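Bench Teardown of Desktop Towers: Speaker Notes
Stornov repair workshop, session 2

Slide 1. Start with the case on its side, panel off, interior facing up. 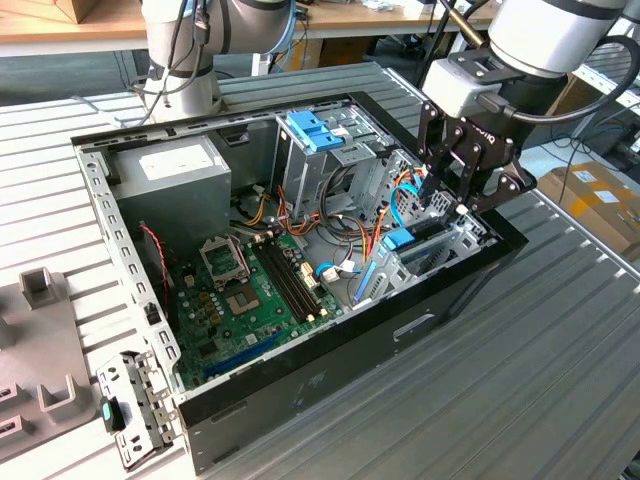 Scope of the talk: order of removal, what gets kept, what goes to Bindgate for metal recovery. Batch size was 300 towers, received in July. Say that laptops are covered in session 3.

Slide 2. Order. Power cord out first, hold the power button five seconds. Cards, then memory, then processor. Power supply after the wiring is free. Board last.

Slide 3. Socket. Retention frame stays up until the cover is fitted. Pins bend under very light contact. 27 boards rejected for this, all avoidable. Pause for questions.

Slide 4. Wiring. Trace each bundle from the supply to its connector before pulling. Grip the plug, never the wires. Fan leads are thin and tear at the crimp.

Slide 5. Memory slots. Open both clips fully. Check slots for dust before the board is graded.

Slide 6. Results. 255 cases passed to Bindgate as clean steel. Drive cages are logged separately, see sheet 2446.

Skip slide 7 if short on time.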